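From: Daithí Gallagher
To: Real Property Practice list
Date: April 17, 2022
Subject: Re: Recording of lease memoranda, Wondberg parcels

Members of the list,

The section has received several inquiries following the message from Mr. Ostrowski, which is quoted at the end of this reply. The response below has been reviewed by the section office and may be shared within your firms. 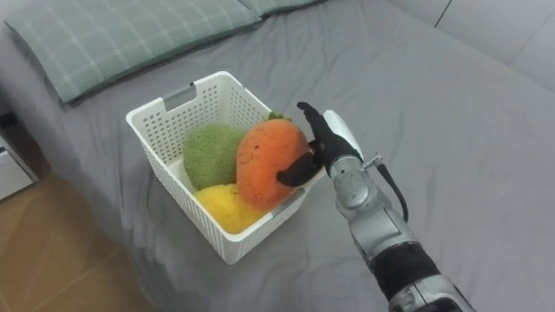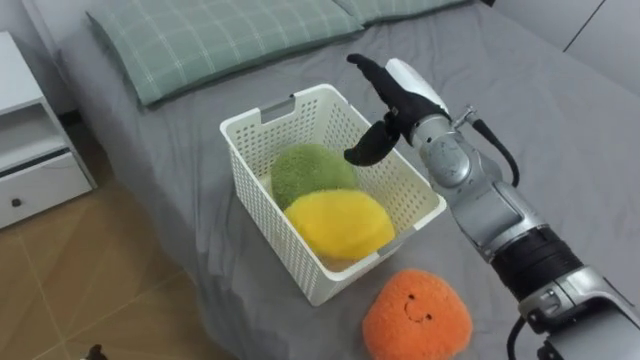
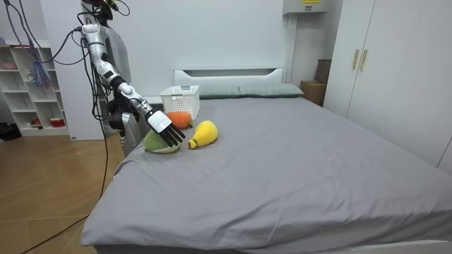 Must a memorandum of lease be recorded again when the tenant exercises an option to renew?

A second recording is generally not required if the original memorandum states the option, the length of each renewal term, and the date by which notice must be given. If any of these items is missing, the parties should sign and record an amendment before the first term ends. The amendment should refer to the original by book and page and should carry the same legal description.

Members handling the Wondberg parcels should note that the Staltex lease contains 2 renewal options, and that only the first is mentioned in the memorandum at Book 877, page 34. An amendment is therefore advised in that matter. The Wijesinghe lease names both options and needs no further filing at present.

Title companies may ask for an estoppel certificate in addition to the recorded documents. Such a request is a matter of underwriting and does not affect the validity of the recording. Counsel should allow more than 2 weeks for a certificate to be signed and returned.

Questions on local forms should be sent to the county recorder. Questions on this notice may be sent to the list.

Daithí Gallagher
Real Property Practice Section

Everett Ostrowski wrote:

> Colleagues,
>
> Our office represents the purchaser of the Grallurar building, one of the Wondberg parcels. The seller's tenant gave timely notice of renewal in April, and the seller takes the position that nothing further need be recorded. The purchaser's lender disagrees and has asked for a new memorandum before closing.
>
> I would be grateful for the section's view on the usual practice, and for a copy of any amendment form that members have found acceptable to the recorder.
>
> Respectfully,
> Everett Ostrowski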